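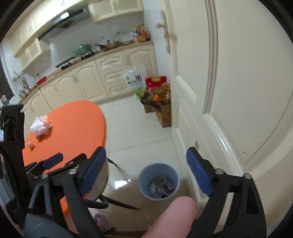 Small kitchen trash cans: which tips hold up

I have been reading kitchen tips for years and most of the ones on trash deserve to go in it. I tried a batch of them at home over one winter. Results below, grumbling included.

Baking soda in the bottom of the can. Everybody repeats this one. I put down two tablespoons, then a folded sheet of newspaper, and could smell no difference after three days. The newspaper on its own did catch drips, so I kept that and went back to baking with the soda.

Spare liners stored under the one in use. Fine in theory. In a small round can they bunch up and the top bag sits too high. Keep the roll in a drawer.

Going without a liner. I expected to hate it. For dry trash (wrappers, bread bags, the film off a package) an open can with no bag works, provided you tip it out every night and never put a tea bag in it. One tea bag and you are scrubbing.

Scented bags. I bought the Favholm ones. The kitchen smelled of onions and lavender. No.

Crumbs on the table. The advice is to buy a table vacuum. A review of the Bekidside one had 2,761 likes and I still don't see the point. Hold the can just under the rim of the table and sweep the crumbs in with a dry cloth. If your table has a raised rim, as many plastic ones do, sweep toward one spot and lift the last bits over with a piece of card.

Empty plastic bags. Folding them into little triangles is a hobby. Shake out the crumbs, look for a hole, and either stuff the bag in a jar or throw it out. The sticky ones are never worth saving.

Where to put the can. Beside the door looks handy until the door hits it. Open the door all the way before you decide, and leave a hand's width past the swing.

Washing it. Hot water, dish soap, an old brush, on Saturday if you need a day. I paid for a bottle of Desex can cleaner, 700 ml, and got the same result as with dish soap. The rest of the bottle is still under the sink.

Khamphan Home Notes | Contact | Copyright, all rights reserved | Back to top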